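Seasons Are Eating My Favourite Games

January 11, 2026

I logged into Varkus last night for the first time since June and it took me 13 minutes to reach a match. I wasn't queuing and I wasn't downloading anything, because the patch had already come down while I was making dinner. I was closing windows. There was a welcome back window, then one for the new season, then one for the event inside the season, then a wheel I was meant to spin, then a little cartoon bloke telling me my old currency had been converted into a new currency at a rate he didn't care to go into. By the time I got to the actual menu I'd forgotten which mode I wanted to play.

I love Varkus, I should say that early. I've been playing it since the first map was more or less a paddock with some crates in it, and I've probably had more fun in that game than in any other shooter I've owned. The guns feel great. The sliding feels great. Getting chased around the grain silos by somebody much better than you is still one of the funniest things you can do with a controller in your hands. But I've come round to the idea that seasons are slowly ruining it, and a fair few other games along with it, and I want to have a proper whinge about that.

Here's how it used to work for me. You bought a game, you played it until you were sick of it, and you put it back on the shelf. Maybe a year later you'd get a craving and pull it out again and it'd be exactly where you left it. Your favourite map was there. The shotgun you liked was there. You were rusty, sure, but the game hadn't moved house while you were away.

Now I come back after half a year and the silos are gone! They've been "vaulted", a word I've grown to hate, as if somebody lovingly wrapped them in tissue paper and popped them in a safe. The shotgun does something different. The button that used to open the map opens a shop. And there's a progress bar along the top of the screen telling me I'm at level 2 of 83, with not many days left, and I feel like I've turned up to class after everyone else has handed in the assignment.

That bar is the bit that really gets me. I'm a grown adult with a job and a dog. I know, sitting here, that I don't want a purple backpack shaped like a lobster. I have never wanted one in my life. But put that lobster at level 40 and tell me it disappears forever when the season ends, and some dopey part of my brain sits up and starts doing sums. If I play every night this week, and do the daily challenges, and use the double points on the weekend... and before you know it I'm running around trying to get kills with a crossbow I can't aim, losing badly, annoying my teammates, and not enjoying a single minute.

The challenges change how people play, too. Anyone who's been in a match on the day a new set drops will know what I mean. Half the lobby is crouched in a corner opening ammo boxes. Somebody is driving a ute in circles because they need to travel a certain distance in a vehicle. I once spent a whole round following a stranger who wouldn't shoot at anyone, and I worked out eventually that they needed to survive for a set amount of time and were hiding from me as well as from the enemy. Fair enough, I suppose. I've done the same. But it isn't much of a game of anything at that point, it's a room full of people doing separate errands. 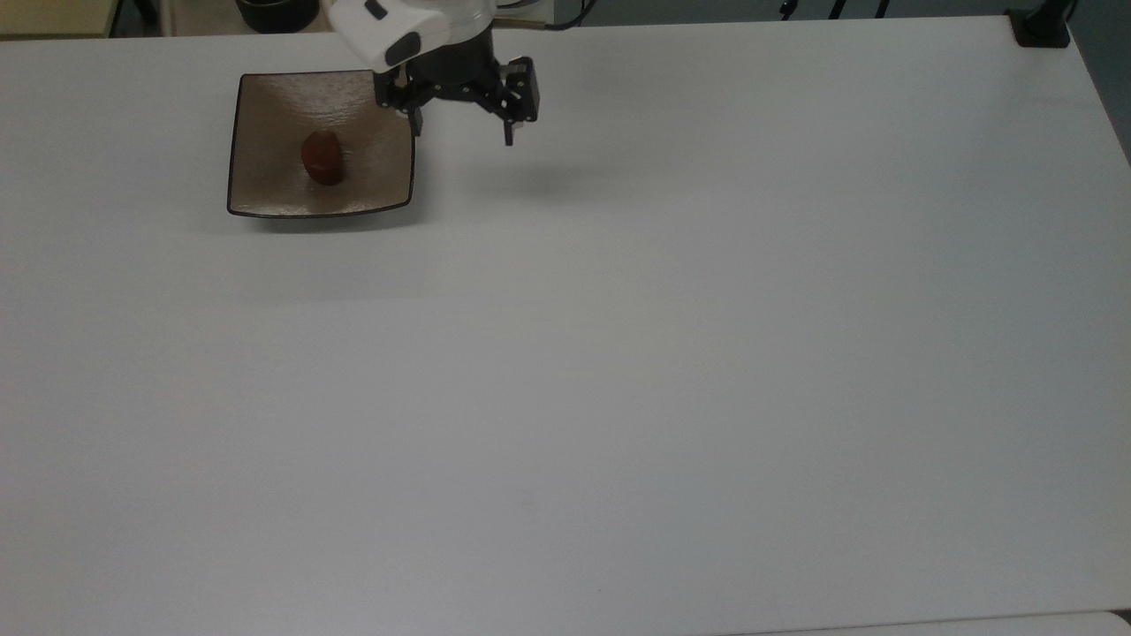
I know what the defenders say, because I used to say it myself. Seasons keep the game alive. Seasons mean new maps for free, and free maps mean the player base doesn't split in half the way it did back when you had to buy the map packs. And that's true! I remember the map pack days and they were rubbish. You'd fork out for the new maps and then sit in an empty lobby because your mates hadn't. I don't want to go back to that, and I don't begrudge anyone selling a silly hat to pay for the servers. Sell all the hats you like. Sell the lobster.

What bugs me is the deadline. You could keep nearly everything about a season pass and just take the clock off it. Let me buy the thing and finish it whenever I get around to it. If it takes me until the dog is old and grey, what does it matter to anyone else? A few games already let you do this, and as far as I can tell the sky hasn't fallen in.

Ninda is the one I keep pointing my friends to. It's a much smaller game, a racing one, all hovercraft and swampy tracks, and its passes never expire. You pick which one you're working on and you can swap whenever you feel like it. I've got 2 on the go at the moment, one from ages ago that I'm chipping away at for a paint job I like, and the current one, which I look at now and then. I play Ninda a couple of nights a week and I've never once felt told off by it. When I don't play for a month it says nothing. It just lets me drive.

And the funny part is I've spent more money on Ninda than I have on Varkus over the last year. I don't think I'm all that unusual. When a game isn't rushing me I feel quite generous towards it. When there's a countdown on the screen I get my back up and keep my wallet shut out of pure stubbornness.

Then there's Closcombe, which went the other way. Some of you will remember how good that one was at launch, the village defence game with the bell tower and the fog. It was slow and a bit creepy and you could play a whole evening with your friends and hardly fire a shot. Then came the seasons. First it was a harvest theme, which suited it, and I thought, well, this is lovely. Then it was pirates. Then it was neon. By the end there were people standing in the foggy village square in glowing roller skates, and whatever spell the place had on me was well and truly broken. The developers had to bring out something new every couple of months, and I guess you can only do so much with fog.

I think that's the cost that gets left out when people argue about whether passes are good value. A season needs a theme, and the theme has to look different from the last one, and after enough of them the game doesn't look like itself. Varkus started out as a dusty, grubby farm war. I couldn't tell you what it is now. There's a volcano. There's a nightclub. I shot a snowman last night and he did a dance about it.

My regular group has thinned out over all this as well. We used to have a full squad most nights, and it's hard to say exactly when that stopped, but I know part of it was people falling behind. Somebody would miss a few weeks for work or a new baby, come back, find they were missing the good rifle because it had been locked behind last season's levels, and quietly stop turning up. They can unlock it some other way now, apparently, through a menu I couldn't find. These are people who'd happily have played once a fortnight for years if the game had been okay with once a fortnight.

We've ended up on Rønning instead, at least the few of us who are left. It's an old tank game, it hasn't had a proper update in ages, and the menus look like a tax form. There are only 2 servers that ever have anyone on them and you get to know the regulars. I'm terrible at it. The same bloke has blown me up from behind the same church more times than I could tell you, and every time he types "sorry mate" in the chat. I know every corner of that map, I know he's going to be there, and I drive past the church anyway.

I'm not asking every game to be frozen like that. I'd get bored, and so would most people, and I know there are kids out there who think a new season is the best day of the year. I was a kid with a countdown once too (mine was for a demo disc, but still). I'd just like the people making Varkus to think a bit about the ones of us who drift in and out. Keep a playlist with the old maps on it, all the time, not as a two week "throwback" with its own progress bar. Let me skip the pop-ups. Drop the expiry date and see how many of us buy the pass then.

I did get my match in last night, by the way, once I'd fought my way through the windows. I came third. Then the results screen told me I'd earned a spin on the wheel, so I turned the console off and took the dog out.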